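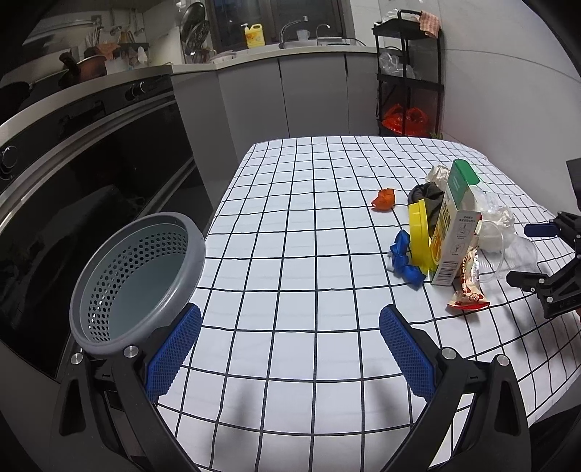 Avirent Flight Operations Team

Dec 21, 2020 – The Avirent team confirms that its small probe Foltow has entered orbit around the Moon. The engine was fired for 990 seconds, and the first signal after the burn was received at the Mensah ground station.

"The orbit is very near to our plan," said flight director Kyung-hwa Seo. "We will lower it in 3 steps."

The probe was launched in September. From its present height of 2,000 km it will go down to 300 km, where the Flurko dust sensor will be switched on. Violeta Montecinos, who leads the sensor work, expects the first data after the last step – the team will publish them on this page.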